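Dauda coffee cell, Trakside
Monthly safety and inspection checklist, with comments

Date: 2 March 2022
Inspected by: Esben Kjærgaard, Clerwood
Second person in the cell: Somtochukwu Afolabi
Copy to: Roksolana Symonenko, Femi Ugwu

Marks used: OK = no action. WATCH = may run, look at it again next time. FIX = must be repaired before the cell is open to guests. N/A = not checked today, with the cause written.

I write my comments under the point they belong to. If a point has no comment, there was nothing to say.

PART A. BEFORE POWER

A1. Main switch off and locked, key with the inspector. OK

A2. Emergency stop buttons, guest side and service side, not damaged and easy to reach. OK
Comment: The service side button had a stack of paper cups in front of it. Somtochukwu moved them. Please find another place for the cups, I wrote the same in the last report.

A3. Table stands firm, does not rock when leaned on from any side. OK

A4. Table surface clean, no grease under the arms. OK
Comment: Some faint marks stay on the surface also after cleaning. They are not deep and I accept them.

A5. Drip tray sits flat, no sharp edge. OK
Comment: I run one finger in a glove along the full rim. Please do it like this also in the weekly check, it is not enough to look.

A6. Screws on both forearms and both wrist joints, torque mark unbroken. WATCH
Comment: On the left wrist one paint mark has a thin crack. I checked the screw with the torque wrench and it did not turn. I made a new mark. If the new mark is cracked in the next inspection, the screw must be taken out, cleaned and glued again. Do not only tighten it.

A7. Cables at both wrists, no cut, no flat place, connectors closed by hand until they stop. WATCH
Comment: The right connector was closed but could be turned a little more. It is the angled type and it is easy to believe that it is at the end when it is not. The cable must leave it in a soft curve down toward the arm. No cable ties closer than 50 mm to the connector.

A8. Hand coverings, black, both hands. No hole, no loose edge, no coffee oil soaked in. FIX (done during inspection)
Comment: The right covering was stiff at the palm from old coffee. We changed it. Old one is in the wash bag, and it can be used again if it becomes soft. There is now no clean spare in the drawer. Femi, can you order?

A9. Fingertip pads, all fingers. Not torn, not shiny, do not rotate when twisted lightly. OK
Comment: The right thumb pad is more worn than the others. It is still inside the limit.

PART B. POWER ON, WITHOUT COFFEE

B1. Start sequence completes with no message. OK
Comment: Message "hand left, slow reply" came one time at first start, and did not come at the second start. It is in the log. I do not put WATCH for it, but I want that it is known.

B2. Stop from the guest side button while the arms are moving. OK

B3. Stop from the service side button while the arms are moving. OK

B4. Arms hold position after stop and do not sink. OK
Comment: Measured at the left wrist with the ruler against the table. The left arm went down 2 mm in the waiting time and then stayed. This is allowed.

B5. Both hands open and close fully, with no noise. OK

B6. Smallest distance between the two hands during the cup program. OK
Comment: 130 mm at the closest. This is the same value as after the installation.

B7. Slow mode limit works when the service gate is open. OK
Comment: Gate was opened by Somtochukwu in the middle of a movement, two times. Both times the arms went to slow mode at once. Nobody should put the head over the table for this test, please stand at the gate.

PART C. WITH COFFEE

Only ceramic or the ribbed glass cups from the Trakside bar. No thin glass.

C1. Cup stands straight under the nozzle, stream goes into the cup and not on the rim. OK

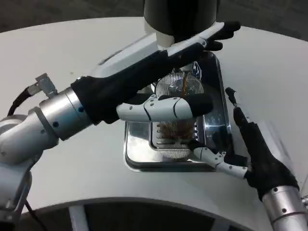 C2. No part of a hand goes into the coffee stream during filling. WATCH
Comment: The distance is small at the left thumb. In three fillings I did not see a drop on the thumb, but the program was taught with the old shorter pads. I ask Roksolana to move the left waiting position some millimeters back before the next visit. When she does this, point B6 has to be measured again, and also C1 with a full cup.

C3. No part of a hand rests on the hot part of the machine. OK
Comment: The fingertips come near to the housing. Surface was measured after the machine was warm for half an hour, and it is below what the pads can stand. Check again if the machine is changed for another model.

C4. Hand that holds a tool keeps it during the complete program. OK
Comment: Tested with a light pull by hand, cell stopped. If the tool moves in the grip, change the pads before you change the grip force. I have seen it done in the other order, and then we got a broken spring.

C5. Splash on wrist joints after filling. OK
Comment: Wipe with a damp cloth, never spray. A person from the cleaning firm asked me if spray is possible when the robot is off. It is not possible. I have put a label on the inside of the cupboard door.

C6. Grip on the glass cup, right hand. Finger touches the front of the cup low down, cup does not tilt, no sound of glass against metal. OK

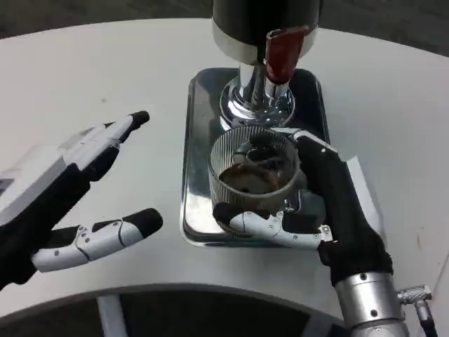 C7. Hand lets go of the cup without pulling it along. WATCH
Comment: The cup followed the finger a little in one of five tries. The pad was sticky there. After cleaning with alcohol I made five new tries and all were good. So the weekly cleaning must include the inner side of the pads. I think that only the tips are cleaned now.

C8. Free hand stays open and clear of the tray while the other hand holds the cup. OK

C9. Coffee grounds under and behind the tray. FIX (done during inspection)
Comment: We took out the tray and vacuumed. There was more than I expected after one month. Cletus Villanueva, who has the morning shift, says that the tray is lifted only on Mondays. I suggest Monday and Friday.

C10. Glass cups, no chips or cracks. OK
Comment: Two cups taken away because of small chips at the foot. They can look fine from above, so turn them over.

PART D. PAPERS AND PARTS

D1. Logbook filled in every working day. WATCH
Comment: Four days have a signature but no cup count. Without the count I cannot say when the pads are due.

D2. Cup count since last change of fingertip pads. OK
Comment: About 500, when I guess the missing days from the days next to them.

D3. Spare parts in drawer: pads, one wrist cable, fuses. OK
Comment: See A8 for hand coverings, these are missing.

D4. Service contact on the cell is correct. FIX (open)
Comment: The sticker still shows the old Endow telephone number. New sticker was not with me. Femi sends it by mail and Cletus puts it on. The cell may run in the meantime, the correct number is written on paper behind the counter.

D5. Yearly brake test. N/A
Comment: Planned for May, needs a full day without guests.

RESULT

Cell released for guests in normal speed.

Open points and who has them:
A8 order of spare coverings: Femi
C2 left waiting position: Roksolana
C7 cleaning of inner pad side, to be added in the weekly list: Somtochukwu
D1 cup count: all who sign the logbook
D4 sticker: Femi, Cletus

Signed: E. Kjærgaard
Seen by the site: C. Villanueva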